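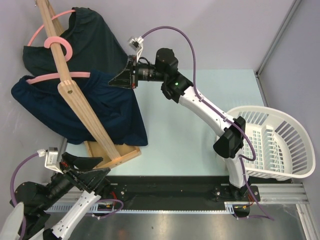 ## Wardrobe clear-out, part two

So I finally tackled the big wardrobe! I started in April and then got distracted (the garden, mostly), and it's been glaring at me ever since. The rule I've borrowed from my friend Anjani Pelupessy is that if you wouldn't pack it for a weekend away, it goes. Brutal, but I've got 20 things bagged up already, including the green Flimach coat I paid far too much for and wore to one wedding.

The jumpers are staying. All of them. Don't argue with me, it's freezing in this house!

Shoes next, once I've found the other boot.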